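Candy bowls on the work table
Erberg workroom gallery, page 2
Posted 3/3/01

The workroom on the upper floor at Erberg has one long table, and for most of the winter there has been a bowl of candy on it. In February the bowls got their own page in the gallery, after the page on mugs and the page on stools. The pictures are in no special order. Click on any of them for the larger size.

The table is light wood, made of planks, with a visible seam between sections. It came out of the old Prundness school building when the classrooms were refitted, and it was sanded once before it was carried upstairs. The pale board that is sometimes laid on top is a separate piece and can be lifted off.

1. Haribo Dragolo bowl
White plastic with a wavy rim and a blue printed band. The name is in red lettering, and there is a yellow bear waving next to a small boy. Gummy candy in pink, white, orange and yellow.

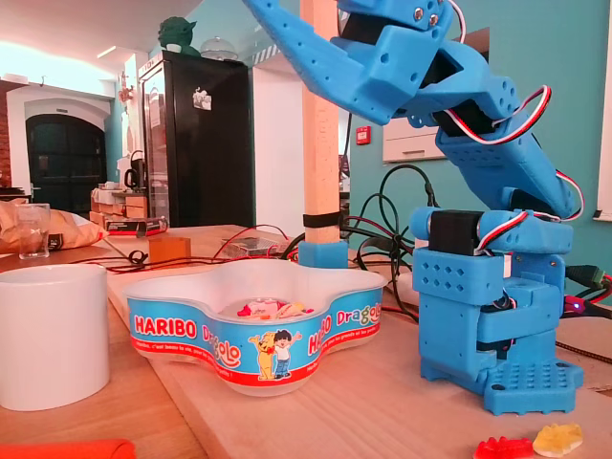
Printed bowls like this one are easy to find at flea markets, and the price depends mostly on the print. Red goes first, especially if the bowl has been through a dishwasher. Hand washing in lukewarm water is enough for gummy candy. Sugar that has dried on comes off after 20 minutes of soaking, and a scouring pad should be kept away from the lettering.

2. Clear bowl with the mug
Five rounded lobes, see-through plastic. Wrapped candies with red and pink fruit on the wrappers, and one green gummy without a wrapper in the same bowl. The white mug has water in it. The roll next to it is orange foam.
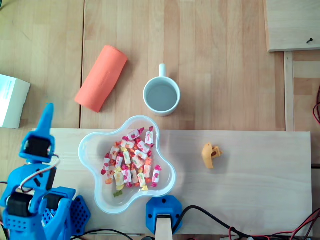 The clear bowls were bought at the Telik housewares store, which sold them in two sizes. The small size is 63 mm deep and holds a fair amount of wrapped candy. It does not stack well, so the spare ones are kept side by side in the cupboard under the window. They scratch more easily than the white plastic, and the scratches show when the bowl is empty.

Wrapped candy is the better choice for a table that gets used all day. Gummies left in the open get tough and pick up dust. The fruit candies come from the Ursu stand at the covered market, sold loose by weight. Strawberry runs out before the other flavors, so the orange and yellow wrappers tend to be what is left at the bottom.

3. Strawberry wrappers
The scalloped bowl on the left half of the board, filled mostly with white wrappers with strawberries on them. Some of the twisted ends are red or orange.

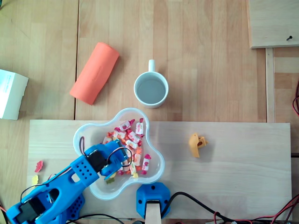

Other pages in this gallery
Mugs (27 pictures)
Stools and benches
The Prundness table before sanding
Back to the Erberg start page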